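Pantry & Snack Storage > Small Kitchens

How do you keep snack bags from taking over the table?
Asked by Apolline Ferrand in February
Last updated 14 weeks ago

So I've got one brown wooden table that does everything, and every time I shop it ends up covered in snacks. Chip-type bags, foil packets, little boxes, all sliding off each other. I bought a dark gray plastic basket with the mesh kind of sides (13 dollars, pretty happy with it!) and the plan was to tip everything in there and be done.

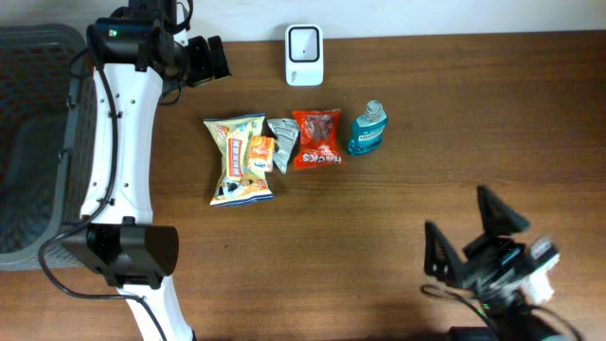 My trouble is the puffy bags. Two of them in and the basket looks full, and then the small stuff drops to the bottom and I find it in the summer. Do I sort by size? By person? Get a second basket?

3 answers

Zisis
Stand them up like files in a drawer. Big pillow bags at the back, flat foil packets in front, tops facing you. Anything in a little box goes along one end. I've done mine this way for years and I can see every label without digging. If the bags flop over, stick a bookend in there (mine came from a yard sale, ugly as anything, works great).

Pichon
second basket

Wodberg31
I'd go by date over size, personally. Oldest in front, and write the month on the bag in marker if the print is tiny. Also keep the little boxes out of the basket completely, a shoebox lid on a shelf is plenty for those. We have three kids so nothing lasts long enough to get lost anyway, your mileage may vary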